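Keeping ketchup in the fridge or the cupboard
Forum: Home and Kitchen > Food Storage

fgarrido
Wednesday, December 10, 2025
We moved in September and the new kitchen has a much smaller fridge. My wife wants all the condiments out of the door to make room for milk. I grew up with ketchup in the cupboard and never thought about it, but the label on ours says to refrigerate after opening. Who keeps it out, and for how long? We're two people and we go through a bottle slowly.

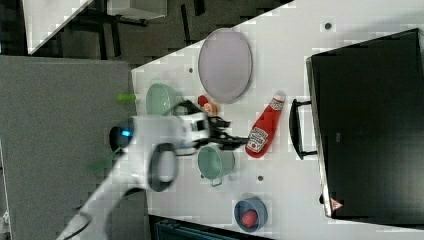
Mustard and hot sauce I'm not worried about. Mayo stays cold, no argument there. It's the ketchup and the barbecue sauce I can't decide on.
Fidel Garrido

pornedville_pete
Cupboard. There is enough vinegar and sugar in it that it keeps fine. Diners leave it on the table all day.

hanne_s
Diners empty a bottle in a day or two. That is not the same as one that sits open until spring. I kept ours out one summer and it went dark and thin at the top and tasted sour. I wouldn't call it dangerous, but I threw it out.

pornedville_pete
Summer in a hot kitchen, sure. My pantry is on the north side and stays cool. Never lost a bottle.

Curia14
The label says refrigerate. I don't see why people argue with the label.

rowanberry
The way I understand it, the label is mostly there for taste and color. Our rule is that if a bottle will be gone in a month it can stay out. If not, it goes in the fridge. Barbecue sauce goes in the fridge either way, because some of them are low on vinegar – check the ingredients.

Also, buy the small bottle. The big one only saves money if you finish it.

hanne_s
Agree on the small bottle. On the space problem, what worked for us was getting the condiments out of the door and into a basket on the bottom shelf. You pull the whole thing out, put it on the table, and put it back after the meal. Pick one with holes in the bottom so it doesn't collect drips, and rinse it in the sink when it gets sticky.

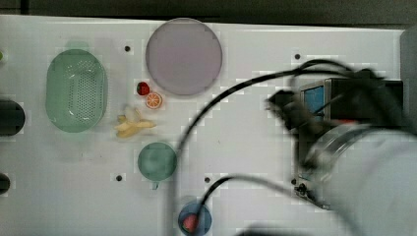

Green oval basket with holes in the bottom

Mine is narrow enough to leave room for a carton beside it.
Hanne Skov

pornedville_pete
That's a colander.

hanne_s
Call it what you like. It holds the jars.

fgarrido
Thanks all. I measured the bottom shelf and a basket will fit if I move the eggs up. Ketchup stays cold for now, since we're slow with it. Does anyone keep soy sauce out?

Curia14
Read the label.

rowanberry
Ours is out, next to the stove. Probably too close to the stove.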